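# Julum — relevés du marché de Nasr

Fichiers de prix collectés par Marcelle Picard et Hugo Gautier sur les étals et dans les petites boutiques du quartier. Dernière mise à jour : 01/03/2025.

## Contenu

- `prix.csv` : jusqu'à 1000 lignes par mois, une par article relevé
- `boutiques.csv` : 300 points de vente, adresse et catégorie
- `notes/` : remarques de terrain, texte libre

Les prix sont en centimes, toutes taxes comprises. Une cellule vide signifie que l'article manquait en rayon — ne pas la remplacer par zéro.
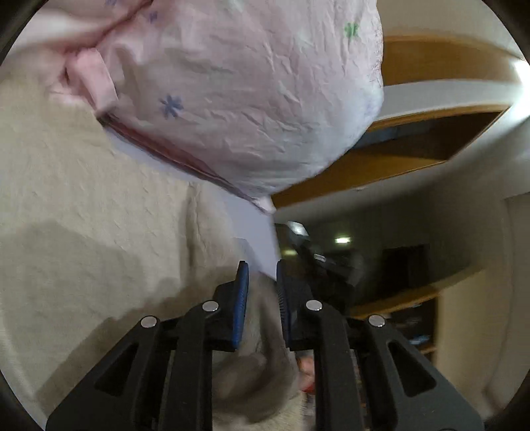

Les relevés de décembre sont incomplets : six boutiques étaient fermées. Quentin Caron a repris les codes d'article à la main, et les anciens codes restent dans la colonne `code_v1`.

## Lecture

Séparateur point-virgule, encodage UTF-8. Le script `avix.py` fusionne les deux tables et demande Python 3.9.

## À faire

- [ ] harmoniser les unités (kg, botte, pièce)
- [ ] relire les notes de Hanneke Bakker

Erreurs et doublons : écrire à Gilles Tessier, avec le numéro de ligne.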